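Participants wanted - Lowther Evening Sound Walks, June

We need people who live or work in Lowther and don't mind walking slow and listening. No experience, no special ears. If you grew up here, great. If you moved in last month, also great, maybe better.

What you'd do: 4 evening walks with a small group, start 7 pm at the Seston Street bus shelter. Notebook provided. You write down what you hear and where. After each walk, tea and a short chat, which we record (audio only). Then one longer interview, your kitchen or ours.

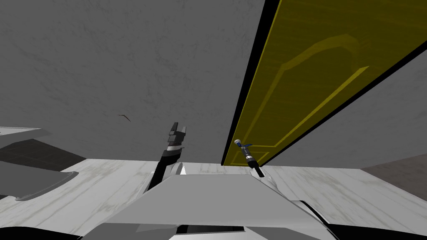 3 min read

Who: adults 18+, any background. We are short on night shift workers and people over 70, so please pass this on. Hearing aid users very welcome, tell us what setup you use. Route is flat mostly, one set of steps by the canal, there's a way round it.

Pay: $504 for the full set, paid at the end. Drop out early and you get paid for the walks you did. Bus fare back on top, keep your tickets.

The recordings go into the Retimbridge sound archive, 1078 clips so far, mostly trains and church bells becuase that's what people sent us. We want the other stuff. Fridges, alleys, the school at pickup, whatever that hum is behind Fivach Bakery.

To apply: short note to Frøydis Blomqvist at the Retimbridge front desk, or leave a voicemail. Name, street, which evenings are no good for you, one sound you'd miss. Couple of lines is plenty. Places are limted and we fill them as notes come in. Rain or shine, bring a coat.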